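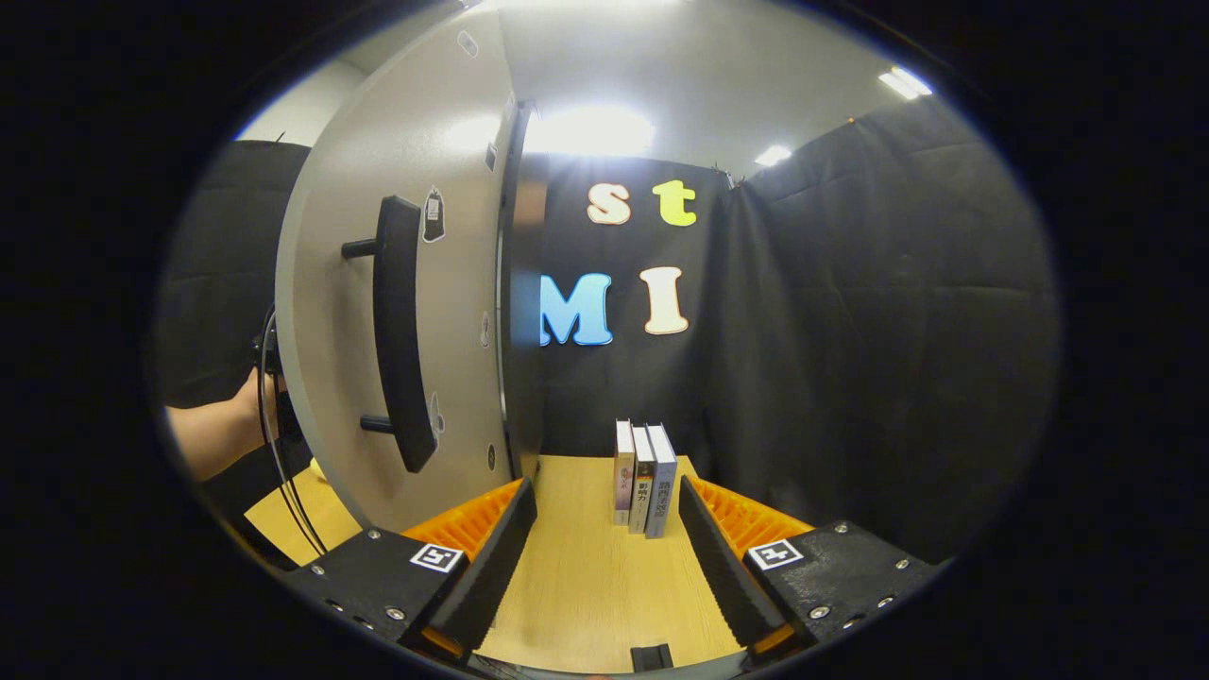

Research News

Tandska's Barrios method teaches a robot to open a door and pick the right book from people who do it by hand

HURNLOW, 19 October 2019 – I get to write this one myself, so it will sound less like a press release than our communications desk would like. My name is Macarena Figueroa, I lead the manipulation group at Tandska, and today we are putting out the first results from a training method we call Barrios (named after the street our old workshop was on, before the move to Hurnlow). It lets a robot learn a two-step household job from recordings made by ordinary people holding a gripper in their hand. With the recordings we have so far, our robot arm opened a test door in 98 of 100 tries. The book part was harder, and I'll get to it.

Let me start with the gripper, the thing everyone who visits wants to pick up first. It has two black ridged fingers with orange slotted sides, and you squeeze it and move it about much as you would a pair of kitchen tongs. A wide-angle camera rides along and sees nearly everything in front of it, including the fingers themselves. There's a small square black-and-white marker on each finger mount, and our software reads those markers to work out how far open the fingers are. That's the entire recording setup! The person doing the recording never touches the robot arm. The arm can be switched off in another room, and usually is.

The job we chose is easy to say out loud: open the door, take out a book. If you are standing in a kitchen or a study, you do this kind of thing without a thought. For a robot it's a nasty little pair of problems stuck together. A door moves along a path that its hinge decides for you, so if you pull slightly wrong you're fighting it. A book is a different kind of trouble. It stands next to other books, it's flat on the sides, and there's hardly any room to get a finger in. On top of that, the door is big and pale and fills half of what the camera sees, and the books are small and stay hidden until it's out of the way.

Our test corner is homemade and I'm very fond of it. The door is an off-white panel with a long curved black handle. Behind it there's a light wood-grain tabletop, a black fabric curtain with some big colorful letters on it, and books standing up against the curtain. Two of the three books in the view at the start of this release have Japanese on their spines (the middle one says 影響力, or "influence"), and the open fingers sit on either side of them with a fair bit of table between. You can see how strongly everything bends toward the rim in that kind of lens. We train on it bent like that. Flattening the picture first threw away the edges, and the edge is so often where the door is.

So what's new? Plenty of groups have learned from hand-held recordings before us, and we've borrowed happily from them. What we changed is how we cut the recordings up.

In the usual approach you record someone doing the full job, start to finish, and you hand the whole thing to the learning software. It copies well when everything goes the way it went in the recording. The trouble comes when the door ends up a little less open than it was in training. The robot goes for the book anyway, on schedule, and bumps the panel. We watched that happen for most of last winter. I have a video of it that I'm not allowed to include.

With Barrios, we ask people to record the in-between moments on purpose. We stop the job halfway, set the door at some odd angle, put the gripper somewhere a bit silly, and have the person carry on from there. Sometimes the person with the gripper only does the books and a second person handles the door. Sometimes it's the other way around. The software then sees lots of ways to be in the middle of the job, and it learns to look at the door before it decides what comes next – open it more, or go in. We call these "middle starts," and I wish we had a better name for them.

Twenty-one would normally be spelled with letters at the start of a sentence, so I've now done that, and I can tell you that 21 people made the recordings. Some were engineers. Plenty weren't. We asked our neighbors at Ulitcombe, who run a design school in the same building complex, whether any of their students fancied an afternoon of opening and closing a door, and to my surprise they did. The students were better at it than we were! Engineers tend to move slowly and carefully in the way they imagine a robot wants. The students just grabbed the book, with the little wiggle you use to get it away from the one beside it, and that wiggle went straight into the training data. When the arm first did the wiggle on its own, the whole room cheered, and then it dropped the book.

Now the results, as plainly as I can put them.

Opening the door: 98 successes in 100 tries, with the robot starting from positions we drew at random ahead of time. Both misses were the same mistake. The fingers closed just short of the handle and the arm pulled on nothing, very confidently.

Taking out the book: we ran 50 tries with books that had never been in any recording. Thin paperbacks did well. Thick hardcovers with slippery jackets did badly, and we're leaving that success rate out of the headline until we've rerun it with a second set of books, since our first set was heavy on paperbacks and I don't trust it. The raw log of every try goes into the technical report, the ugly ones included, so anyone who wants to do the sum can do it.

The comparison that matters most to me is the one between middle starts and ordinary start-to-finish recordings. We matched the two sets for total recording time, so neither had an unfair helping. With the ordinary set, the robot was fine as long as the door swung wide on the first pull, and it got lost when the door stopped short. With the middle starts, it went back to the door and pulled again. I don't want to oversell that. It's one door, one table, one kind of gripper. Still, going back and trying again is what we had been hoping to see for a very long time, and we hadn't written a single line of code that told it to.

A few things don't work yet, and I'd like you to hear them from me. The robot is poor at doors that swing the other way. It's thrown by strong glare, and a wide lens pointed anywhere near the ceiling lights will hand you plenty of that. It can't be asked for a book by title; we mark the target book in software before each try, and reading spines is a separate project with its own team and its own headaches. And it's slow. If you asked it for a cookbook, I'd start boiling the water afterward.

I also get asked whether the curtain is cheating. Partly, yes. A plain dark background makes books easier to find, and we knew that when we hung it. The letters went up to give the position-tracking software something sharp to hold on to, as folded black cloth offers it very little. The next round of recordings is being made with the curtain down in some sessions and up in others, and we'll report those separately so nobody has to guess which is which.

The part of this I'm proudest of is how cheap the recording is in people's time. Somebody new can pick up the gripper, get a short chat from one of us, and be making useful recordings before their coffee's cold. We used to book the robot arm weeks ahead and argue over the calendar. These days the arm mostly waits for us. If you run a small lab and can't spare an arm for months of training sessions, I think this is a fair way in, and I'd love to hear how it goes for you, good or bad.

Our technical report will be posted in November along with the recordings, the drawings for the finger mounts and the list of door angles we used. The trained model comes too, with the usual warning that it has only ever met our door. We've blurred faces wherever they turned up in the recordings. Hands and sleeves are still in there, and everyone who took part has agreed to that.

We'll also be running an open afternoon at the Hurnlow workshop in November for reporters and for other research groups. You'll be able to try the gripper yourself, watch the arm attempt a shelf of books that visitors bring in, and ask the team anything you like. Please bring a hardcover – the shinier the jacket, the better. We could use the practice.

About Tandska

Tandska is a robotics research company based in Hurnlow. We work on robots that learn everyday handling jobs from people, with a focus on doors, drawers and shelves. The Barrios project was carried out by our manipulation group with recording help from students at Ulitcombe.

Press contact

Macarena Figueroa, manipulation group, Tandska, Hurnlow. Interview requests are welcome, and so are requests for footage of successful and failed tries. Please say in your message which of the two you're after, as the failed ones take me longer to sort through.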